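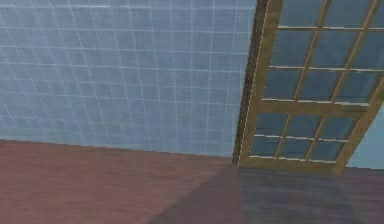
Drarnier Teleop Club » Boards » Simulation & Demos

Thread: door task demos, keep or toss??

slowhands
Posted Sunday, February 5, 2023

ok so I've been driving the sim robot through the kitchen door task all weekend and I have 46 demos saved. View at the top is from one of them, tiled wall on the left, the glazed door on the right. Keyboard for the base, the old Adeck controller for the arm.

Problem. The policy I train on these goes up to the door fine and then just sort of stops. Sits there. Sometimes it drifts left until it's staring at tile and never comes back.

Settings if anyone cares: behavior cloning, one camera, no depth, base velocity + arm pose as actions. Didn't touch the defaults in Choi otherwise.

Question is do I toss the lot and start over or is there something worth keeping. Don't want to redo a whole weekend if I dont have to.

mudflap_72
Toss em. Sorry. I went thru this with the drawer task, spent ages filtering, redid it in one evening and the new set was better in every way.

Also one camera?? In that view there's no arm at all. What is the policy supposed to learn about the handle from that.

slowhands
arm's just out of view there. Not every step is like that

mudflap_72
Enough of them are I bet. If the camera can't see the arm or the handle then it's guessing. You knew where the handle was when you were driving because you'd just seen it. The policy has no memory unless you gave it one. Did you?

slowhands
no. single observation in, action out

mudflap_72
well there you go

Yee-man Siu
Don't toss anything yet. Before blaming the camera look at your pauses. Everyone who drives with a keyboard for the base and a controller for the arm stops dead when they switch hands. Let go of keys, find the stick, think about it, go. All of that is recorded as "action = zero" and it always happens in the same place, right in front of the door. So the policy learns that in front of the door you do nothing. It's copying you very well.

Plot base velocity over time for two or three demos. If there is a flat stretch every time before the arm starts, that's your stopping.

slowhands
ohhh. yeah I definitely do that. I put the controller in my lap while I drive lol

gantrygus
+1 on the pauses. You can trim them. There's a script in the Trinon tools folder, drops any step where both base and arm are under a threshold. Set the threshold low or it'll eat your slow careful moves near the handle too, ask me how I know

mudflap_72
Trimming fixes the stopping, maybe. Doesn't fix the drift to the wall. That's a plain coverage thing. All the demos are clean approaches, right? You never drive into the wrong spot and recover. First time the policy is a bit off it's somewhere you never were and it has no clue.

Yee-man Siu
Agree on coverage. Disagree that it means starting over. Keep the clean ones, add messy ones. Start the base turned too far toward the tile, press record, turn back, open the door. Start too close and back up. Start with the door already part way open. Don't record yourself getting into the bad spot, only getting out of it!! People mess that up constantly and then they've taught it to drive at walls.

slowhands
how many messy ones

Yee-man Siu
I'd do 24 and retrain, then look. Not a magic number, it's what I can stand to do in one sitting before I get sloppy.

tinsnips
Going to be the unpopular one. Why are you hand driving this at all? It's a sim. You have the door pose, you have the handle pose, you have the hinge angle. Write a scripted expert, generate 3,000 demos overnight, go to bed.

gantrygus
scripted ones always look weird tho. Straight line, stop, rotate, straight line

tinsnips
So add noise. Still beats a weekend with a controller in your lap.

slowhands
point of the club thing is the teleop part, I want to do the same by remote on the real base later. No hinge angle on a real door

tinsnips
Fair. But then you should be worried about something else. Look how that door renders, the panes are all the same slate blue-grey with soft reflections and the grid lines have those white highlights. Real glass you see whatever's behind it. I'd expect a policy trained on that to fall apart on an actual glass door no matter how nice your driving is.

mudflap_72
^ this. And the tile. Perfectly regular grid, every patch of it looks like every other patch. If it's using the wall to figure out where it is, good luck. That could be half your drift right there

Yee-man Siu
The wall by itself doesn't tell it much, sure, but the view has the wall meeting the floor and the dark edge on the side of the door. That's a decent cue for which way you're turned. I wouldn't blame the tile before fixing the data.

mudflap_72
I'd blame both

gantrygus
randomize the textures? Choi lets you swap wall and floor per episode. Plain wall, wood floor, whatever. Can't do it on recordings that only saved images but if you saved states you can replay your demos and re-render them with different stuff. Same driving, new look

slowhands
wait you can re-render old ones??

gantrygus
if you saved states. Check for a states file next to each demo. It's on by default I think, was on in mine

slowhands
its there. ok thats huge

gantrygus
then also put a second camera on the wrist while you're at it. Replay, render both views, done. No redriving. Fixes mudflap's complaint too

mudflap_72
ok I take back toss em. Didn't know the states were saved. One warning, replay the states, not the actions. Replaying actions drifts, contact with the handle comes out a hair different and the gripper closes on air. Had a bunch of "succesful" drawer demos where the drawer never moved.

tinsnips
and check success on the replayed ones again whatever you do. Don't trust the flag from the first recording

slowhands
ok so plan

- plot velocity, look for the flat bits
- trim w/ low threshold
- replay from states w/ wrist cam + random textures
- drive the messy starts, record only the recovery
- retrain

do I trim before or after replaying?

Yee-man Siu
Replay everything first, trim last. Then you still have the full length ones if the threshold was wrong.

And for the new demos, get the base onto the controller too. Left stick base, right stick arm. Clumsy for more than an hour, then it's fine, and you can creep the base back while the arm pulls. Which you need for a door that opens toward you anyway. With the keyboard you were probably doing pull, stop, back up, stop, pull.

slowhands
...exactly that yes

mudflap_72
inverted or not on the left stick

Yee-man Siu
not. please

gantrygus
inverted is correct and I'll die on this hill

tinsnips
new thread for that pls, last one got locked

slowhands
plotted the first few. Big flat stretch before the arm moves in every one, and a second one after the grasp I didnt even know about. Guess that's me checking if it held. Running the replay now, will post the wrist cam renders when they're thru

Yee-man Siu
Second one is common. Leave a couple steps of it in, the gripper needs time to close. If you trim it to nothing it'll start pulling before it has the handle.

slowhands
noted. setting threshold on base + arm + gripper together then

gantrygus
yep thats the right flag, --all i think. check the readme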